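3.2 Layout of the board

The Swai board went through two earlier layouts before the one used in this paper. Both came from the Gustent set, a group of form boards and peg boards kept for use in hand therapy classes. The oldest item in that set dates from 1910 and has a plain row of holes with one peg for each. It is easy to explain and easy to score, but every placement on it is the same placement. After the first few pegs there is nothing new to learn about how a person finds a hole, lines up a part, and lets go of it.

We wanted a board where each part asks for something a little different, and where the starting state could be read at a glance by whoever was resetting it. Kiani drew the first layout with all the parts along the edges and the middle left clear. In practice the edges were a poor choice. A part near the margin could be reached comfortably from one side only, and resetting took longer than the task itself. Lambrechts moved the larger parts inward, and that change was kept.

Parts and surface are in contrasting colors. An early draft used parts in the same color as the board, and two of the scorers independently marked a missing peg as present. The contrast has no effect on the fit of the parts, but it made the score sheets agree.

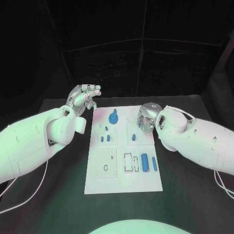 Outlines on the surface do two jobs in our design. They mark a place on the board, and they group places that belong together so that the score sheet can follow the same order. We tried printed labels first and found that people read the label and then looked for the hole, which added a pause we did not want to measure. An engraved line is seen together with the place it marks. In Figure 3 the blue round base with its short upright peg is near the top center of the white board, and a small engraved circle lies just to its right. The two small blue pegs that stand side by side on the left half are inside an engraved rectangle, so they are scored as one group. The single blue peg higher up is scored alone. Zinchenko asked for this separation after the first trial sheets came back with all the small pegs added together – a total that hid which of them had caused the trouble.

The round base is the most forgiving part to hold. It can be approached from above or from the side, and the upright peg gives a second place to grip. For this reason it appears first on the score sheet. The small pegs come later. They leave little room between the fingers and the surface, and a pair of them standing close together leaves less room still, because the fingers that hold one peg may touch its neighbor. We score a touch separately from a knock. A touch is any contact that leaves the neighboring peg standing; a knock is contact that moves it out of its hole.

3.3 Placing and resetting

The board lies flat on the table. We considered a sloped stand of the kind sold for reading, and Mwakyusa built one with an adjustable back. The slope improved the view of the far parts but changed the angle at which a peg had to be let go, and pegs released early tended to lean against the rim of the hole. Results from the sloped stand are kept apart and are not used in Section 4.

Turning the board also matters more than we had expected. A small turn does not change the task on paper, since all distances on the surface stay the same. It does change which part is nearest to which hand. We therefore write down the position of the board before each run and do not correct it between placements within a run. 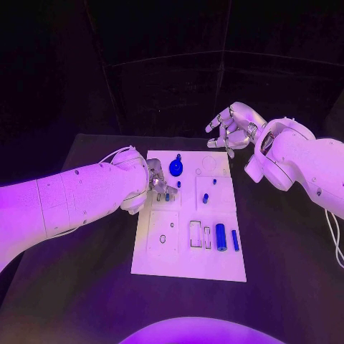
Resetting follows the order of the score sheet in reverse. Small pegs are put back first and the large round part last, which keeps the large part out of the way while fingers are working low on the surface. One person resets and a second person checks. The check is done from the far side of the table, so that a part hidden behind a taller one from the near side is still noticed. Where the two disagree, the board is cleared and reset in full.

Wear is the other thing to watch. Rweyemamu kept a log of every placement on the first Swai board and replaced the small pegs after each 300 placements. The holes themselves were checked with a gauge peg from Plutulon at the same interval. By the end of the log, at 3000 placements, the gauge peg still went in without play in all but one of the holes. That hole belonged to the single peg, which had been used for practice as well as for scored runs. Practice runs were moved to a spare board from then on.

Spare parts are kept in a Grarnia tray with one compartment for each place on the board. The tray is laid out like the board and not by size, so an empty compartment shows which place is short of a part. Lambrechts suggested lining the compartments with felt. We did this for the small pegs only – the larger parts do not roll, and the felt made them slower to pick up.

Two limits of the layout should be noted. The parts cannot be moved to new places without making a new board, so the order of difficulty is fixed. The layout is also different on its left and right halves, and scores for the two hands should be compared only after the board has been turned end for end and the run repeated.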